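Does a magnetic descaler clamped on the pipe do anything?

Posted by Zyanya Galindo in Home & Plumbing

Our water in Plavside is hard. The kettle goes white, the shower head needs a vinegar bath every few weeks, and the glass door looks like somebody sprayed it with milk. My brother-in-law wants us to buy a Camenzind, which is two magnets in a plastic shell that you clamp on the main where it comes into the house. No cutting, no salt, no drain line. The website says it "restructures" the calcium so it won't stick, and there is a page of happy customers with first names only.

I was a decent chemistry student a long time ago and I can't make this add up. Calcium is still in the water, the pipe is copper, the water goes past in a blink. But there are so many of these things for sale that I wonder if I'm being a snob about it. A quote for a real softener from the shop in Tanham came to $2000 installed, so I would love to be wrong. Has anyone had one on long enough to say? Please don't tell me to buy a reverse osmosis unit, I'm asking about scale.

Kerubo Temba

We have had one for 2 years and I swear by it. The shower door is much easier to clean and my hair feels better. My neighbor has one too and she loves hers. You have to give it time, the old scale comes off first and you may see bits in the faucet screens, that is how you know it is working. Also make sure the arrows point the right way!! Ours was on backwards for a while and I didn't notice till the plumber said so.

Crisóforo Becerra

I'd ask the poster above whether the door got worse during the time it was on backwards. If nobody in the house noticed, that tells you something.

Your chemistry is fine. A softener swaps the calcium and magnesium for sodium, and you can check that with a cheap test strip: hard going in, soft coming out. Put a strip in the water after a magnet and it reads the same as before. The sellers know this, so they say the hardness stays but it "behaves differently." Maybe so. People have run lab experiments on magnets and scale for decades, and some report an effect and some find none, usually with water going round and round past a strong field. Your kitchen tap is a single pass through a clamp. I have never seen a seller offer a test of that setup that I would trust.

What you can do is run one yourself. Buy it only if you get a written refund, and read what starts the clock. A lot of these have a 30-day return and instructions that say to wait three months for results. Then:

Descale the kettle down to bare metal before you start.
Boil the same amount of water in it every day for two weeks with the magnet off. Let it dry and weigh it on a kitchen scale that reads in tenths of a gram.
Clean it again, clamp the magnet on, do the same for two weeks, weigh again.
Don't tell whoever cleans the shower which weeks are which.

It isn't perfect, hardness can drift when the utility changes wells, so use a strip each week and write it down. It beats "my hair feels better."

About that $2000, get another quote. Ask for the unit price and the labor on separate lines. Also ask if they can leave the outside spigot off the softener, no sense salting the lawn.

Xóchitl Figueroa

Squeegee. $40 for a fancy one and you don't need it, the cheap ones work. Never tried the magnets so can't help there.

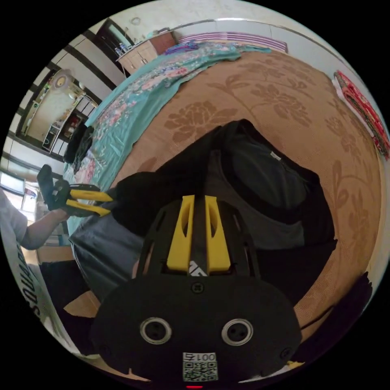 Plavside, 24 October 2023

Update from Zyanya Galindo: I wrote to the company and asked which test they had done on a single pass through copper. They sent me the page of happy customers again. Not buying it. A second softener quote is coming from Dengate, and I've asked for the labor on its own line. Kerubo, I'm glad you like yours, but I would still be curious what a strip says on your tap.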